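Burngate Community Help
Board: Days out and visits

Taking a group round the Owino open day — what to ask for, how close can they stand?

posted by saltmarsh_k

Hi all, hoping someone's been to one of these. We run a club for older teenagers and a few parents and we've been offered a slot at the Owino workshop open day, the one on the Trallitz road past the tyre place. It's the robots-doing-housework lot. Email came last night and they want an answer by tomorrow so sorry if this is garbled.

What we've been told: 4 slots, ours is the last. Folding demonstration, then a talk, then "time to look round". Nothing on how long. Nothing on how many we can bring. Nothing on whether the kids can have a go, and that's the only thing the kids have asked me.

Things I need to know really

- do you stand right up at the table or behind a rope
- is it loud (one of ours wears ear defenders)
- is there anything to watch for people who aren't into programming
- coats and bags, where do they go
- is it worth the bus fare, it's 166 for the minibus and that's most of what we've got until March

I did go over for a quick look at lunchtime while they were setting up, stayed maybe ten minutes, didn't like to bother anyone.
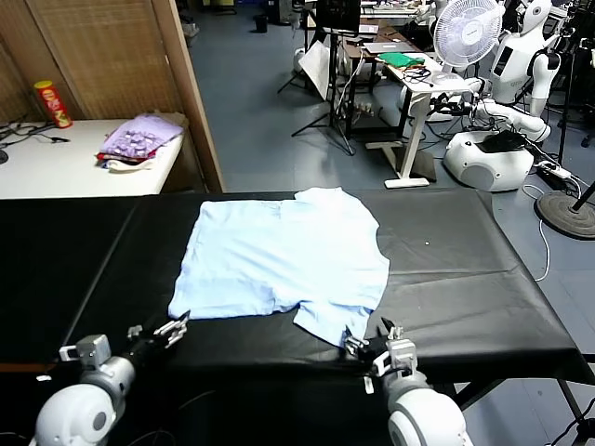
My worry is the folding bit being too slow for our lot. They've seen the speeded-up clips online and they think it's like that. If it's one T-shirt flat out on a black table and two grippers going at it a corner and a sleeve at a time, I can see half of them on their phones before it gets to the second shirt. There's a humanoid one over by the fan as well, and I know full well they'll make straight for it. Does that one do anything at the open day or is it just stood there? Would rather warn them on the bus.

Also parking, if anyone's driven.

Thanks in advance, will check back tonight.

Replies

posted by grollari_bus_stop

Went to the last one with my two. Quick answers, am at work.

Table — no rope when we went, they just asked everyone to keep behind a line of tape on the floor. Fine if you've got a small group. If you've got a big one the back row sees nothing, so get the short ones to the front before it starts, not during. We didn't and there was a lot of shoving.

Noise — not loud. Bit of a whirr. The talking was louder than the robot. Ear defenders should be OK but email and say, they were nice about my youngest needing to sit down.

Slow? Yes. It is slow. Slower than me and I hate folding. But ours got into it once it started going wrong. It dropped a sleeve, went back, dropped it again, and by then you had the whole room going "ohhh" like the football. Third time it got it and people clapped. So dont tell them it'll be quick, tell them to guess if it'll get it first go. Mine were betting sweets.

Having a go — we were allowed, but only at messing up the shirt between turns. You scrunch it, put it down, step back, it has a try. That was the best bit by miles. They only let 3 people do it per slot so pick yours beforehand or there'll be tears, and I mean the parents.

The humanoid wasn't switched on for us. Might be different now.

Parking is terrible. Get dropped at the gate.

posted by tillerman

Don't bother. It's a shirt. You can watch the same thing at home for nothing.

posted by underpass_oak

Disagree with the one above, though I'd say it depends what you do with the talk.

We took a group from the Burngate side, mostly 15 and 16, mixed bag, some keen and some dragged. The talk as it comes is too long and aimed at grown-ups who want to know about jobs. What saved it was emailing ahead with our own questions. They'd read them and went through them one by one, much livelier. Ours were along these lines, pinch any you want:

How does it know which bit is the collar?
What happens if the shirt's inside out?
How many tries before it got one right?
Can it do a fitted sheet? (no. big laugh)
Who decides what counts as folded?
What do you do all day when it's not working?

The last one got the best answer of the lot. Chap talked for ages about a cable that kept coming loose and our keen ones were hanging on every word. On how many tries, they said 311 before the first fold they were happy with, and that was one shirt, one table. Number stuck with our lot more than anything in the slides.

For the ones not into programming — stand them side on to the table if you can, near one of the arms. From the front it's a bit like watching a telly. From the side you see how the grippers come down and pinch the cloth, and the ones who sew got quite picky about it. One girl told them they were starting from the wrong end and they let her show them how she'd do it by hand.

Practical bits. Coats stay on the minibus, there's nowhere to put them and there are leads on the floor. Loo is one, across the yard, so go before. No café but they didn't mind us eating outside by the wall. Whole thing took us under two hours including the loo queue.

Is it worth your 166, I'd say yes if you get the scrunching turn sorted in advance and no if you don't. Ask them in the email, tonight, before the other groups do. Ask about the humanoid in the same one, they'll know by now if its running.

And last slot is a good one by the way. They were in no hurry to get rid of us.

posted by saltmarsh_k

Brilliant, thank you both (all three). Have said yes. Emailed about the scrunching and sent the fitted sheet question too. Will do names out of a hat for who gets a turn, parents not included.

Still stuck on where the minibus waits if the driver can't park, so if anyone knows a layby that end shout.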